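Zwischenbericht an den Fördergeber
Projekt Woldegiorgis: Aufarbeitung gebrauchter Mobilkrane
Stand: 4. Mai 2025

Die Prüfung der beiden von Harncombe übernommenen Teleskopkrane ist abgeschlossen. An einem Gerät wurden Hubseil und Lastmomentbegrenzung ersetzt. Die Ersatzteilliste umfasst nunmehr 200 Positionen; 3 davon sind bei Telteck noch in Rückstand.

Der Mittelabruf erfolgte planmäßig. Für die Abnahme des zweiten Geräts wird eine Fristverlängerung bis September beantragt.
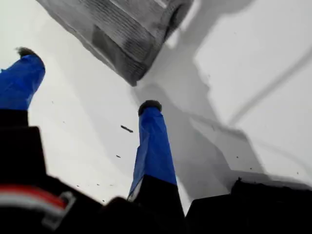 Abb. 1: Greifer mit blau umwickelten Fingern über weißer Fläche

Die Unterlagen zur Standsicherheit werden nachgereicht.

Arben Krasniqi
Projektleitung, Oranano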